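Equipment planning: second picking station for the kitting room

The budget round for next year's equipment opens in February, and the automation group has put in one large request. It is for a second two-arm picking station in the kitting room at Multstead, next to the one that has been running there on a trial basis. Lachlan Aitken is holding the file, and questions about it should go to him.

The request is split into two parts this time. Part one is the station itself: the arms, the stand, the controller and the safety scanner. Part two is everything that goes around it. Last time we budgeted only for part one, and the bins, grippers, floor work and extra power drops were paid for out of the maintenance line over several months. That made the station look cheaper than it was and left maintenance short in the fall. Finance has asked that both parts be approved together or not at all, and we agree with them.

Two suppliers have quoted. Zultbridge offers the same arms we have now, with a lead time of 13 weeks from the order. Surnow offers a slightly longer reach and a lower purchase price, but a service visit would have to come from out of state, and the spare parts kit is sold separately. Once the kit is added the two quotes are close. The group leans toward Zultbridge because the spares would fit both stations and the techs already know the software. No decision has been made. Surnow has been asked to revise its offer with the parts kit and one year of service included.

Grippers are the item most likely to change. The current fingers wear at the tips, and we have been replacing them in pairs. At 26 pairs a year for two stations this becomes a real budget line, so it now has its own row in the sheet. Akpan, who supplies our conveyor parts, has offered to machine fingers to our drawing. A sample set is on order. If it holds up, the row will be cut back before the final version goes in.

Bins are a smaller matter but still need deciding. The plan is to stay with one molded bin for both stations so that the teaching positions can be shared. Please do not order other sizes for the kitting room before the request is settled, even if the other sizes are on sale.

The target for the second station is 900 picks per shift, with a stretch figure of 1000 once the night crew is trained. These are planning numbers. They were set with flat sealed pouches and small wrapped instruments in mind, as those make up most of the kits. Pouches are the harder of the two. They lie flat on the work surface, the edges wrinkle, and the printed side has to be readable for the scan. 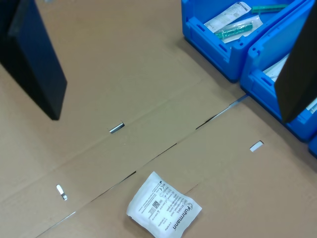
For that reason the request also includes an overhead code reader for each station. The readers could be bought later, but the mounting bracket has to be ordered with the stand, and adding it afterward means a day of downtime and a new safety check. Lachlan has asked both suppliers to quote the bracket as a separate item so we can see what it costs.

The work surface is still open. Cardboard is fine for trials and costs next to nothing. For daily use the quality team wants something that can be wiped down, and they would like it to be a plain, dull color so the camera has no trouble with glare. Two mat samples are coming. Operators on both shifts will be asked which one they prefer before anything is bought.

Training is budgeted at two people per shift. Supervisors should send names to Lachlan before the February round opens, along with any dates in spring when the kitting room cannot spare them. Installation would take four working days, and the first station would be stopped for one of them while the power drop is put in.

The full sheet is in the shared equipment folder under Multstead. Comments can be added directly in the last column – please put your initials next to them. Rows marked in gray are already approved and do not need comments.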